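Wood tabletop under a shop window - glare, scratches, and where to put the pegboard

Forum: Benches and Work Surfaces
Started by Rekha_K

Rekha_K wrote:

I need some advice on a glossy wood tabletop that sits by the windows in our shared workroom.
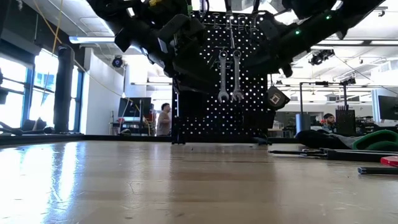 The finish is worn in spots and has a lot of fine scratches, plus pale streaks I can't get rid of. I've wiped it with a damp cloth and then with dish soap, and the streaks came back as soon as it dried. On a bright day the left side throws so much light back at me that I can't read a ruler on it.

Second thing is the black pegboard at the back. There's bright light behind it, so every hole is a bright dot. Two combination wrenches hang there now and I want to add more hand tools, but looking at it for an afternoon gives me a headache.

What I want to know:
Can I dull the finish without stripping it?
Does anyone back their pegboard, and with what?

Budget is small. I'd like to have it done by March.

amnuay_kh wrote:

You can dull it. Wash it, let it dry overnight, then go over it with a gray abrasive pad, always with the grain. Wipe off the dust and put on one thin coat of a satin wipe-on finish. The fine scratches mostly disappear under that. Deep ones won't.

The streaks could be old polish. Try mineral spirits on a corner first. Open a window and lay the rags flat outside to dry.

benchdog448 wrote:

I'd leave the top alone. It's a work surface. You'll put new scratches in it the first week and then you'll be annoyed about the new finish too. Buy a big cutting mat or a sheet of brown hardboard, lay it where you work, and the glare is gone for the price of lunch.

amnuay_kh wrote:

A mat covers one spot. She said the whole left side reflects.

benchdog448 wrote:

Then two mats.

Siriporn S. wrote:

For the pegboard, I backed mine with black felt. Cut it a little smaller than the board, staple it to the frame, done. Hooks still go in if you snip a small cross at each hole you want to use. It took me one evening, and most of that was finding the stapler.

Don't use white paper. I tried it first and it glowed.

Rekha_K wrote:

Felt sounds easy. Does it get dusty?

Siriporn S. wrote:

Yes. I vacuum it with the brush end when I do the floor. Mine is at the back of a sewing table though, so it's mostly lint. If you're sanding near it you may want something smoother.

yaowalak_i wrote:

Why not move the pegboard to a solid wall? You've got it standing right where the light comes through. I had the same arrangement and moved the board to the side wall. More light on the table and no dots.

Rekha_K wrote:

The only free wall is shelves all the way up. I could ask about taking one down but the other people who use the room keep their stuff there. Also I like having the wrenches right in front of me.

yaowalak_i wrote:

Fair enough. Then a roller shade on the window at the left. You can raise it when you need the light, and it helps with the tabletop too. The felt won't do a thing for the tabletop.

We have a Husier shade in the back room, the plain gray one. It was easy to hang. The chain is a bit stiff.

amnuay_kh wrote:

Shade is a good idea. I'd still do the satin coat.

t_thepsuriya wrote:

Coming in on the finish question. Before you put anything on that top, find out what's on it now. Put a drop of denatured alcohol somewhere it won't show and wait a minute. If it goes sticky it's probably shellac. If nothing happens, try lacquer thinner in another spot. If nothing happens there either, it's likely a varnish or poly and Amnuay's method is fine.

I skipped this on a dining table once and the new coat wrinkled across one whole end. I had to scrape it.

On hooks - the thin ones sag with heavy wrenches. Get the ones with a second leg that locks into the hole underneath. Undton sells a bag of 26, which was more than I needed, but they don't fall out when you grab a tool.

benchdog448 wrote:

Agree on the locking hooks. Still say don't refinish it.

Siriporn S. wrote:

A dab of hot glue on the leg of a cheap hook works too, and you can peel it off later.

t_thepsuriya wrote:

It works until the sun hits the board. Mine let go in summer.

Rekha_K wrote:

Thanks everyone. I did the alcohol test on the underside of the edge this morning and nothing happened. Mineral spirits took off part of one pale streak, so at least some of it was old polish. The rest looks like it's in the finish.

Plan for now is a shade for the window at the left, then a mat on the left side where I measure things. If the glare still bothers me after that I'll do the pad and the satin coat on the whole top. Locking hooks are ordered.

amnuay_kh wrote:

Take the polish off the whole top even if you don't refinish. Change rags often or you just move it around.

yaowalak_i wrote:

Measure the window in three places before you order the shade and use the smallest number. Ours is wider at the top than at the bottom.

Rekha_K wrote:

Will do. I'll post again when the shade is up.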